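Bowls and Basins from the Brastness House

Gallery 8: The Kitchen Table

When the house at Brastness was cleared last October, the kitchen took longer than any other room. Jummai Etim and Kamil Hudec sorted the crockery and metalware by type, and the list came to 652 pieces. Most of it had been in regular use. The bowls are shown on the kitchen table — the rest of the crockery is in the next gallery.

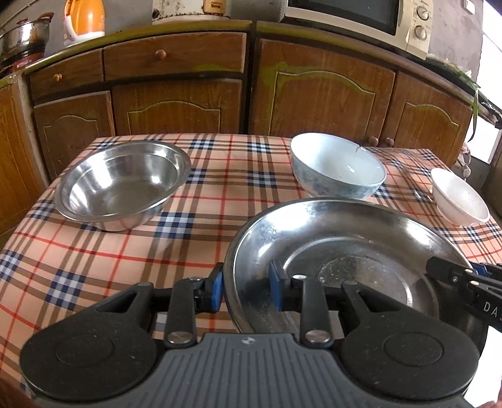
How do you clean a stainless-steel basin that has gone dull in the middle?

Warm water, dish soap and a paste of baking soda will lift most of the film. Rub along the rings of the metal with a soft cloth, rinse well and dry it right away. Deep scuffs will stay.

Stainless steel: a wide, shallow basin with a rolled rim, and a bowl with a wide flat rim. The basin is scuffed at the center.

Pale blue-white bowl: large, with a mottled blue-gray pattern on the outside and a smooth, light interior. There is a small dark crack or chip on the rim.

Small white bowl: plain outside, on a short foot. Emília Brabec listed it with the rice bowls.

Tablecloth: plaid, with brown double stripes, thin red lines and navy and white checks on a peach-beige ground. It stays with the table.

The bowls are stored at Mimberg, on the lower shelves, with paper between the pieces. Daithí Ó Dálaigh keeps the list and can look up any item by its number. Requests to borrow pieces for display go to Oldřich Šimek — please allow two weeks for a reply.

Next gallery: Plates and Serving Dishes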